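4.2 Shared laundry and the timing of household water use

Draft section, comments still open. Numbers final unless marked.

The meter data come from the Flenura blocks, 7 buildings, cold feed only. Readings every 9 minutes, October through to the end of the heating season. Total of 2446 household-days after cleaning. Dropped: days with a known supply cut, days where the meter reported zero for the whole period, and the ground floor shop units in Aitken Court, which are on the same riser but are not homes.

First result is the evening peak. We expected one hump after work and got two - an early one around cooking and a later, flatter one that runs close to midnight. The later hump is mostly laundry. We say mostly because the meters do not know what the water is for. The split rests on the diary sheets, and the diary sheets are patchy (see 3.4). Households who filled them in every day were older and more often at home, so the daytime share is probably too high and the late share too low.

Second, tariff. Buron moved the blocks to a two-rate electricity price before the study began, cheap rate from 10 p.m. Water has a single rate all day. So the shift in water use is a side effect of the power price, and it shows up in the riser pressure. Top floor tenants complained of weak showers late in the evening. Nuno Neves checked the complaint log against the pressure record and the two line up well, apart from one building where the booster pump had been set wrong.

Third, load size. Here the diaries are more usefull. People who washed at the cheap rate ran fewer, fuller loads. People who washed in the daytime ran small ones, often one item or a single kid's school clothes. Water per load did not differ much between the two groups. Water per person did. Front loaders (Figure 7) were the usual type in the sample, and we did not model top loaders on their own, too few.

What we can't show: whether tenants changed thier habits because of the price or had always washed late. No readings from before the switch. Keir MacRitchie suggested using the Greranon blocks as a comparison, same builder, same pipe layout, one-rate power. We have asked for access. If it comes through it goes in section 5, otherwise it stays as a limit.

Noise came up in the interviews though we did not ask. Spin cycles after 11 p.m., thin floors. Several tenants said they had stopped washing late because of a neighbor and took the higher price instead. Not in the model. It should be, probably as a building-level term, since the floors differ by block.

Pressure results by floor are in the next table. Peak hour is set per building, not for the whole site.

Figure 7. Front-loading washing machine, the main type in the diary sample.
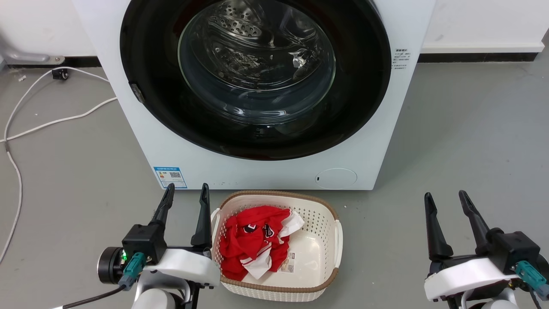
Craig Dalgleish: The tariff paragraph needs a line on delay timers. If a machine can be set at dinner and start after 10, the late hump tells you when the water ran and very little about when anyone was up doing laundry. Did the diary ask for the time the machine was loaded or the time it started? Those could be hours apart, and the daytime group may simply be the people without a timer. I'd also move the booster pump building out of the pressure comparison until it has been rerun.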